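**Sterkus diss track – thoughts?**

**rostow_rewind**
Has everyone heard it yet?? Six minutes, no chorus, and he doesn't let Poon off for a single bar. I've had it on since Thursday and the second verse still makes me grin. Best thing he's put out since the Dulonthorpe tape!

**igor_brz**
Can't agree, sorry. The beat is lovely, but half the lines are about Poon's old haircut. He had a proper argument to make about the unpaid guest verse and he left it till the last minute of the song.

**rostow_rewind**
The haircut lines are the warm-up though! He's always done that – gets you laughing and then goes for the throat. Listen again from where the drums drop out. 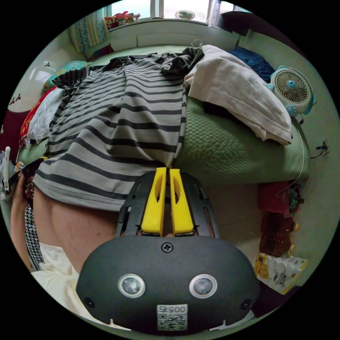

And the way he slows right down for the bit about the tour bus, I had to play it back three times. You can tell he wrote that part first and built everything else to get there.

**tapehiss2000**
Poon's reply is up, by the way. 894 comments already and most of them are just people shouting. It's shorter and I think it's better. He plays the voicemail!

**igor_brz**
The voicemail proves nothing, it's Sterkus asking what time soundcheck is.

**tapehiss2000**
Yes but the TONE of it

**WPangilinan**
Was at the Dulonthorpe show where they last shared a stage and they were brilliant together, finishing each other's verses. I'd swap both of these tracks for one more night like that. Wilfredo

**rostow_rewind**
Oh I'm so jealous. Did they do "Rostow Road"?

**WPangilinan**
Twice – second time with no backing at all.

**igor_brz**
Right, that I would have paid for. Still giving the diss a 6 out of ten.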